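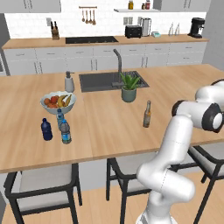 Before you pay for a robot arm at home, test your kitchen chores on paper first. I made this test together with my colleague Tamer Harb at our small workshop in Casedmont, and it needs one evening and a pencil. Choose one chore only. We took "clear the island", and we planned it in a simulated kitchen, where the plastic water bottles stand close together and one of them is partially hidden behind another. The brown beer bottle is alone near the center of the counter, so it is the better object for a first try.

Step 1. Write the chore as single moves. "Put away the bottle" is already too big. Write: find it, reach, close the fingers, lift, carry, set down, let go.

Step 2. Mark every move with E (easy), H (hard) or P (needs a person). A rigid object with free space on all sides gets E. Soft fruit, see-through plastic and anything inside a sink get H. Knives get P always.

Step 3. Decide what a failure costs. A dropped plastic bottle is a small problem -- a glass one means a broom, and the robot will not hold the broom for you.

Step 4. Try it in simulation, if you have the possibility. We ran the single bottle 1,014 times on our planner, which we call Grornis. It failed 12 times, mostly at the letting go. With the bottles in a group the result was much worse, and we are still working on it.

Step 5. Measure yourself at the same chore. I need roughly 30 seconds for the whole counter, and I also wipe it.

If your paper has more H and P than E, wait with the purchase. Can a machine do this chore yet? For one bottle in a known place I say yes. For a kitchen after dinner, with children and wet hands, I say no, and Tamer says the same, only he is more hopeful about next year.

Please send your own lists to me, Milovan Gashi, at the workshop. I answer letters on Tuesday.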